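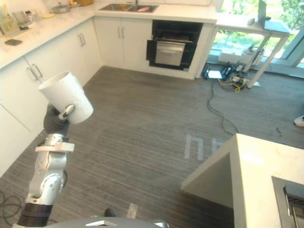 **tallowfen** wrote:

Went to the Drasdale open day on Saturday and figured I'd post notes for anyone thinking about the June one. They run it in a kitchen they use for testing, and you stand close enough to hear the joints. Most of the morning was household items. The one I paid attention to was the big white roll, since holding something that wide and light with one hand is hard to get right. The fingers went behind it and the metal thumb pressed on the front, with the roll tipped over to one side. There's tape on the floor for positions. Parking was fine. Tickets were 3 dollars at the door, cash only.

**Gus_207** wrote:

Did they say what the hand costs? The Amurden one was 2,000 for a bare gripper last time I asked, and that had no thumb at all.

**tallowfen** wrote:

I asked and got "depends on quantity." So no.

**benchvise** wrote:

I was there too, afternoon session. I was less impressed. A roll is an easy object. It doesn't have a right way up and it doesn't spill. Show me a full glass or a bag of flour. Mussa did wet dishes at their demo last year and dropped two, but at least they tried it in front of people.

**tallowfen** wrote:

Disagree on easy. Squeeze too hard and it dents, squeeze too little and it slides out. It had slight creases near the bottom as it was, and I couldn't say if those came from the hand or were there already.

**benchvise** wrote:

Then that's what I'd want to know before calling it a good grip. Did you ask?

**tallowfen** wrote:

No. There was a line behind me.

**okra_pi** wrote:

Can you bring kids? Mine is 9 and wants to see it. Also is it all one room or do you walk around?

**Gus_207** wrote:

Their page says 8 and up with an adult. I'd watch the floor with a kid though, there are cables on it.

**tallowfen** wrote:

One room, then a short talk next door with slides. The talk was mostly about Flolon, their scheduling software, and I'd skip it with a 9 year old. They cap each session at 100 sign-ups but mine was nowhere near full.

**benchvise** wrote:

Afternoon was packed. Go in the morning.

And to be fair to them, the staff answered everything I asked except price. I just think they should pick harder objects - or let visitors bring one.

**okra_pi** wrote:

Thanks, signed us up for the morning in June. Will try to ask about the creases.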